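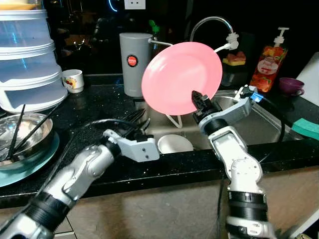
Figure 3. The right gripper holds a pink plate by its rim over the sink.

6th June, Woldegiorgis

4.2 Changes to kitchen duties

At the Lasdale site the two-arm unit took over part of the dish work in the staff kitchen. Before November, workers spent 31 minutes of each shift at the sink. Most now use that time for food prep — two asked to keep some washing.
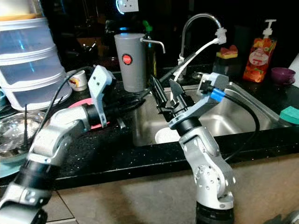 Figure 4. Both arms at the sink, with the right fingers reaching into the basin.

Staff at Herdale kept the old rota and reported more waiting at the counter.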